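Two-Finger Retrofit for Bench Arms: Questions for Rorance
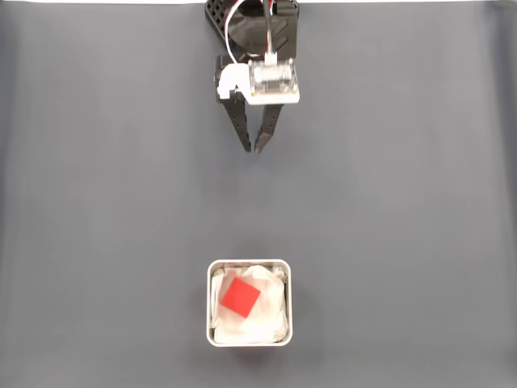 Background

Rorance sells a two-finger gripper kit intended for small bench arms already in service. The kit replaces the end tool and leaves the arm, its controller and its mounting alone. Damilola Eze runs product engineering at the company. Shanthi Munshi handles applications, meaning she gets the call when a customer's part will not pick. We spoke to both of them by phone on 19/07/2024, with the kit having spent two weeks on our own bench beforehand.

The list price is $1265 for the kit with one pair of fingers. A second pair is sold separately. Rorance does not sell arms and Eze said there are no plans to.

What is in the kit

The kit consists of a wrist bracket, a white plastic housing, two black fingers, the electronics module and a wiring harness. The bracket is an open lattice. Eze said the pattern started as a way to save weight and stayed because customers tied their cables to it.

"We had a solid bracket on the first run," he said. "It was stiffer on paper. On the arms people own, the joint before the bracket is where the flex is, so the extra stiffness bought nothing."

The electronics sit on top of the housing under a clear cover held by small screws. The connector is on the upper side, facing the incoming wires. Asked why the board is on the gripper at all, Eze gave cable count as the main answer. Motor drive and position sensing are handled locally, and the host sees a serial device.

"The clear cover is for support calls," Munshi said. "I can ask someone which light is on and they don't have to take anything apart. With the old cover, the first ten minutes of a call went to finding a screwdriver."

We asked about strain relief. The wires come down to the module as a loose bundle, and on our unit the bundle brushed the bracket when the wrist rotated past a half turn. Eze agreed that the harness needs a clamp. One is being added to the kit in January. Existing customers can ask for it at no charge.

Fingers

The fingers are slender and close toward each other at an angle, so that the tips meet first. The left one carries a column of small holes along its length. Eze described these as attachment points for pads and custom tips.

The angled geometry is the part of the design most likely to cause trouble. A parallel gripper applies force evenly along the jaw. An angled one applies it at the tip, and the contact angle changes with the width of the part. Munshi was direct about the limits.

"Thin, flat-sided parts are fine. A small block is fine. If you have a tall cylinder and you need it to stay vertical, buy a parallel gripper. I have told people that and lost the sale."

Rorance specifies a maximum payload of 10 ounces. Eze said that figure was measured with rubber pads fitted and that bare fingers should be derated by half. The data sheet gives the number without the condition. He said the sheet would be corrected.

Picking out of a container

Much of the conversation concerned a test that Munshi recommends to new customers: a small red block resting on crumpled tissue in a shallow metal container, on a plain gray surface. The block sits at an angle to the container walls and the tissue gives way under load.

"A block on a hard table tells you whether the motor works," she said. "Put it on tissue and you find out about your approach height. Come in too low and you pinch paper. Come in too high and you push the block down and it tips."

Her procedure is to rotate the wrist to match the block before descending, stop with the tips just below the top face, close at low force, lift a short distance and check the reported finger position. If the fingers have closed fully, the pick has missed. The gripper cannot tell tissue from a thin part, and Munshi recommends a vision check after the lift wherever that matters.

Rorance ran this test 2284 times on one pair of fingers during development. Eze declined to give a success rate. He said the run was set up to measure wear and that operators changed the approach settings several times during it, so a single percentage would mean little. The tips were replaced once, after the pad adhesive let go.

Software

The driver package is called Clatargate. It exposes open, close, move to position and set force, and reports position and motor current. Installation on our machine was uneventful. The force setting is a number without units, mapped to motor current, and the manual does not say so until the appendix.

"It's a current limit," Eze said. "We should label it as one."

Support and returns

Warranty is 2 years on the motor and board. Fingers and pads are treated as consumables. Returns go to the company's own repair bench, and Munshi asks customers to send the harness along with the gripper. In her experience a unit reported as dead usually has a damaged wire near the connector.

Orders placed now ship with the current harness. Anyone who wants the clamp fitted at the factory should wait for the January stock.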